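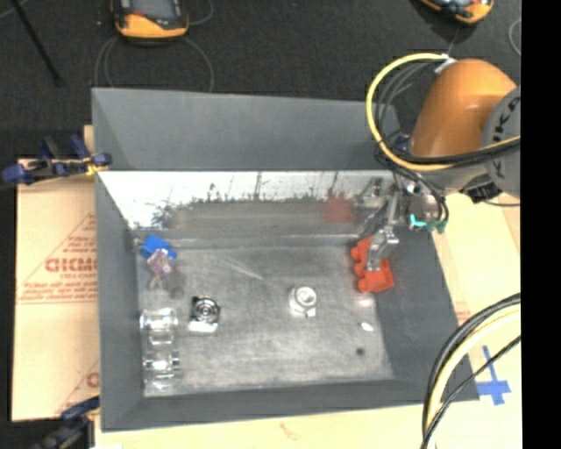 Mixed-part picking from the grey test bin, Palloro cell.

About us

Sasivov is a small engineering company that builds and looks after bin-picking cells for people who make things in short runs. Most of our customers have a few hundred different parts and not enough of any one of them to justify a dedicated feeder. They tip the parts in a bin and want a robot to sort it out. We started out selling cells. These days about half our work is finding out why somebody's cell has stopped picking, and we think the second half has made us better at the first.

The company is run by Muireann Ó Flaithearta, who came to it from maintenance and still does a share of the call-outs. Everyone who designs cells here also services them.

What went wrong at Van Dusen

Customers ask about this, so we keep it on the page.

On 2022-05-14 a cell we had supplied to Van Dusen drove its gripper into the wall of a metal-lined bin during an unattended run. The arm was going after a part that was not there. The vision system had taken a reflection in the lining for a real part and given it a high enough score to pick. The arm went down at full approach speed, the gripper met the wall and the collision stop tripped. By then one finger was bent and an air fitting had sheared off.

No one was hurt. The guarding was closed and the interlocks did their job. The cell was down for four days, two of them spent waiting on a fitting we should have had on the shelf.

The fault was ours. We had run over 200 picks at acceptance without trouble, but nearly all of them were dull, opaque parts sitting well away from the walls. The customer later added bright and clear parts, as our own brochure said they could. Our approach speed was also too high for the last stretch of travel, and the bin model in the software was a few millimetres smaller than the real bin. Any one of these might have passed unnoticed for years.

What we changed

We went back through the whole job and rewrote our acceptance procedure by July. The main points are:

Every cell is now tested with a mixed load that includes shiny, coloured and see-through parts, some of them placed against the walls and in the corners.
A pick candidate that falls outside the measured bin is thrown out, whatever its score.
The last 30 millimetres of every approach is made at reduced speed with force monitoring on.
The bin is measured in place after clamping, and again if a clamp is moved.
Hoses and cables at the wrist are checked through the full range of travel before the cell runs on its own.

The first full run under the new procedure was 170 picks and it failed. Clear parts were being missed and left in the bin. A missed part is a nuisance – a bent gripper is a repair bill – but we held the cell back until the lighting was sorted out. Clear parts remain the hardest thing we handle, and we will tell you so when we quote.

Reporting a fault

If your cell does something you did not expect, stop it and leave the parts where they lie. Save the log before you restart, as older Stikunach controllers overwrite it on power-up. Then call the workshop. We would sooner hear about a near miss than a breakage, and there is no charge for the call.

Fault reports from all our sites are shared with every customer running the same equipment, with the site's name left off unless it agrees otherwise. Van Dusen agreed, and is still a customer.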